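Household and Grounds Automation: Frequently Asked Questions
Wurkach Center for Everyday Machines
Last revised 8/9/20

The Center receives many inquiries from residents, property managers, and small manufacturers who wish to know which chores may now be given to a machine. The answers that follow reflect the Center's own trials and its reading of the field. They are general in nature and do not constitute advice on a purchase.

Can a robot do housework today?

In part. Floor vacuuming and lawn mowing are established uses. Folding clothes, loading a dishwasher, and clearing a table remain subjects of research. Machines can perform each of these under prepared conditions, but the Center has not yet tested one that it would leave alone in an ordinary kitchen.

Why are floors easier than dishes?

A floor is flat, and a machine that bumps into a chair leg does little harm. Dishes differ in shape and weight, may be slippery, and break. A task that calls for gripping takes far more sensing and control than one that calls only for moving over a surface.

What about errands outside the building?

Carrying mail, tools, or trash between buildings is among the chores most often requested. The Center studies it under the Oltora project, which concerns travel on paved paths and narrow roads through planted grounds. Such routes may have worn pavement, loose stone at the margin, and deep shade under the trees.
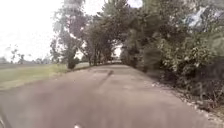
How much does a delivery robot carry?

The unit used in the Oltora project is rated for a load of 38 pounds. Heavier models are sold for warehouse use, but they are wider and are not suited to footpaths.

Does the Center's robot travel without supervision?

It does not. An attendant walks behind the machine on every trip and may stop it at any time. The Center will review this rule in September.

What causes the most trouble outdoors?

Changes in light are a frequent cause. A patch of sun on dark pavement may be read as an obstacle, and a camera set for bright sky may lose detail in the shade. Pavement without painted lines gives the machine less to follow, so it must judge the edge from the change between asphalt and dirt or grass. Rain, fallen branches, and parked bicycles also lead to stops. In the most recent set of 110 trips, the attendant took control on 14. 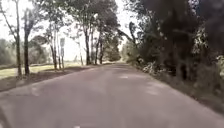 One reader in Pratberg wrote to object that an attendant on every trip defeats the purpose, as the same employee could simply carry the parcel. The Center accepts the point as it applies to present service. The trips are conducted as trials, and no saving in labor is claimed for them.

Are shop-floor chores further along?

In general, yes. A shop can fix the position of its bins, control its lighting, and keep visitors out of the work area. At the Chauke workshop, a fixed arm moves finished parts from a tray to a rack and is considered reliable for that single duty. Sweeping under benches and sorting mixed scrap at the same workshop are still done by hand.

Can one machine learn several chores?

Research in this direction is active. At present, a machine that does one chore well usually requires new parts, new training, or both before it can take up another. Buyers should ask to see each chore performed in a setting similar to their own.

How may an organization request a trial?

Requests should be submitted in writing and should state the chore, the place where it is done, and how often it is needed. For outdoor routes, a sketch showing slopes, gates, and road crossings is required. The Center replies within 7 working days. Submission of a request does not guarantee a trial.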